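December 31, 2022

Last day of the year and I finally sat down with the allotment notebook. Rain since early morning, so no reason to be out there. I made tea and went through it from the front.

The plot at Surndale gave me more than last year but not evenly. Potatoes were good. I put in two rows of Kemlow, which I had never grown before, and they came up clean with almost no scab. They don't store well though. By the end of fall a lot of them had sprouted in the shed and I had to rub the shoots off every week. Next year one row only, and something that keeps in the other.

Onions were a waste. I wrote "white rot?" in the margin in August and then nothing else, so I don't know if I ever made sure. I am going to treat it as white rot and keep onions and garlic off that bed for a long time. The leeks are at the other end and look fine so far.

Beans: 13 plants, all up the same wigwam, too many. The middle ones hardly got any light. Still had beans in the freezer until last week.

The dry spell in August was the worst part of the year. The tank at the Grirkent end went down to the mud and I was carrying water from the standpipe by the gate, two cans at a time, before work and again after supper. I lost the lettuces and most of the beets. The squash didn't seem to care. I have 25 feet of hose now, which doesn't reach, and I need to buy another length before spring.

I want to move the compost bins too. They are in the sunniest corner, which was a stupid place to put them, and it will take a full day with the barrow.

Seed order is half done. I am going with Conneely again. Their parsnips came up when the cheap ones did not. The parsnips are still in the ground and I should lift a few tomorrow if it clears up.
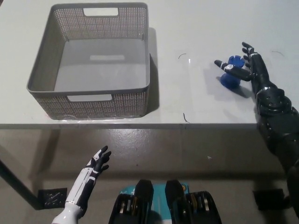
Picking went slower than it needed to this year, mostly on account of the buckets. Beans at the bottom got squashed and everything came home sitting in its own dirt. I want something wide and shallow enough to reach into, with holes, so I can hose the carrots off at the plot and let them drain. A big gray plastic basket like the one on the white table would do it, with the little holes in the front and back and a slot to get your hand through. Two of those, one for roots and one for everything else.

Shed roof still leaks over the door. I put a tray under it on Thursday. Need felt and the short nails.

Leftover soup for supper. Going to bed before midnight.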